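Week 8 handout: soft fingers and thin things

Hello again! Most of you got through the foam cube task last week without much bother, so we're moving on to the one I've been looking forward to, picking up thin metal objects and holding them still. It sounds easy. Give yourselves the full session, please, and don't leave the write-up until the Skomholm minibus is outside.

First, a bit about the fingers. Ours are hollow, with a lattice of square and rectangular openings, and the whole point of those openings is that the finger gives a little when you press it. On a cube that's lovely, the finger wraps itself round the corner and you hardly need to aim. On something thin there's almost nothing to wrap round, so the two inner faces end up pressing on each other and your object is stuck in the seam between them. Whether it stays there depends on how far up the finger it sits and how hard you close.

So, what I'd like from each pair:

Start with a gripper setting of 35 and do your first set of grasps there. Write down the setting every time, even when you haven't changed it (Mohit Bhatia's pair lost half an afternoon to this last term and he has given me permission to say so).

Then move the grasp point. Try the very tips, then lower down. I think the tips are better for anything with a ring or loop on it, but Vikas Singhal disagrees with me and his argument is in the reading, so make up your own minds.

Watch the angle. A thin object can swivel in the seam while the fingers stay shut, and the log will still call that a good grasp. Look at the wrist camera as well as the numbers!

Last, bring the object up in front of a picture board and save a still. A busy background is good practice for the detection work we start in October, as plain card lets your code get away with far too much.

The log sheets go to Sunita Bajpai in room 306. If a finger starts to split, stop and tell Akash Sisodia, and please no tape. Yesenia Beltrán has the spare key to the parts cupboard.

Reading before next time: Pluta, chapter 2, and the Bhardwaj notes on compliant grippers. Skip the maths at the back unless you fancy it.
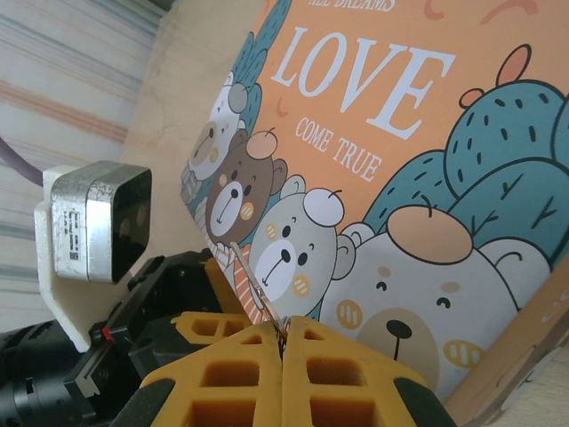

Fingertip grasp on a thin metal piece, with the "LOVE" bear board behind.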